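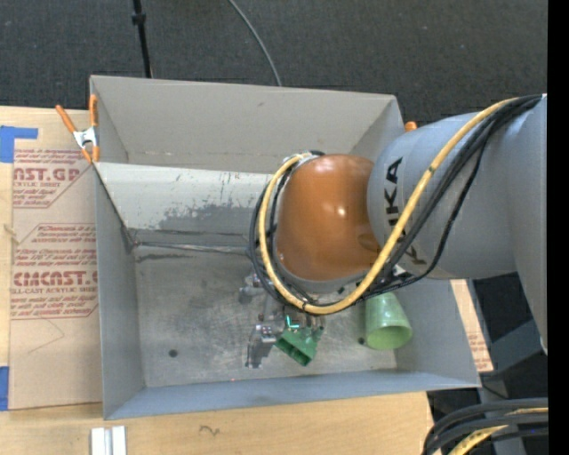 Benedek Bognár asks, in his note on our last report, whether a bin can really take up this many pages, and whether the next one might open with the money.

The money, then. Of the repair allowance for the Jarkden bins we have spent $1,091 so far, nearly all of it on lining material and cleaning supplies. The rest is untouched. We expected to be further along by November and to have less left over, so please read the underspend as a delay and hold your applause for our thrift.

As for the pages, we have tried to keep this one short.

## Where the work stands

The aim hasn't changed since the proposal: keep the gray bins in service by relining and resealing them, and find out how much wear they can take before replacing them is the cheaper choice. The bin on the wooden table remains our worst case. It gets the most use and the least sympathy, and anything that survives in it should survive anywhere in the building.

**The slanted panel.** The off-white panel inside has worn through to a ragged gray patch toward the lower right, with scratches and flecks above it. We had guessed that the floor of the bin would be the first thing to go. The floor is scuffed all over, but scuffing is all it amounts to, and we've stopped worrying about it. The panel is where the work is. Nimal Siddiqui argued for this in the spring and has been very gracious about being right, at least in writing.

**The seam.** The silver strip along the foot of the panel was meant to lie flat. It is crumpled along its length, and there is a dark smear under the left part that we haven't identified. Cleaning it is on the list. So is deciding whether the strip should stay at all, or whether we should run a proper bead of sealant down there and accept that it will take a night to cure. Opinion in the workshop is divided and, on some afternoons, loud.

**The floor.** Scuffs and cloudy streaks, as above. There are a couple of dark spots as well. We propose to leave them alone. Every coating we've looked at would cost more than the problem is worth, and the first scratch would put us back where we are now, only poorer.

**The outside walls.** Nothing to report, and we are grateful for it.

## Lining trials

We have tried three linings on offcuts. The first, from Porport, cut beautifully and peeled at the corners within a week. The second stuck so well that we had to throw away the offcut, which is a fine quality in a lining until the day you want to change it. The third is the one we'd like to carry forward. It's dull, slightly too thick, and comes off in one piece if you warm it with a hair dryer. The hair dryer is on loan and does not appear in the accounts.

None of these has gone into the bin on the table yet. We want the seam question settled first so the panel doesn't have to come up twice.

## What went wrong

The Munshi order arrived late and in the wrong width. They took it back without an argument, but the exchange cost us some three weeks, and we used the time to write up the wear notes that should have been written up in the summer. Those are now finished, and the file is called Festus for reasons that made sense to whoever named it. Please don't rename it – two spreadsheets depend on it.

We also lost part of a morning to a debate on what counts as a scratch and what counts as a scrape. The agreed rule is that if you can feel it with a fingernail, it's a scratch, and if it has taken the surface off, it's a scrape. This has made the wear notes easier to compare with each other and the coffee break quieter.

## Next steps

- Clean under the strip and look at the seam properly, in good light.
- Choose between strip and sealant. Nimal will make the decision if the rest of us can't.
- Fit the new lining to the panel and log the wear at the end of each shift.
- Get a price for replacement panels, so that there is something to compare the repair against.

## What we need from you

Approval to move the unspent part of the allowance into the next period. We aren't asking for more. We would also like a decision on replacement panels, as the supplier's quote will only hold for a month and the last one expired while it was sitting in somebody's inbox. We checked, and it was ours.

Benedek is welcome to come and look at the bin in person. Mornings are best, before ten, and there is parking behind the building if the gate is open.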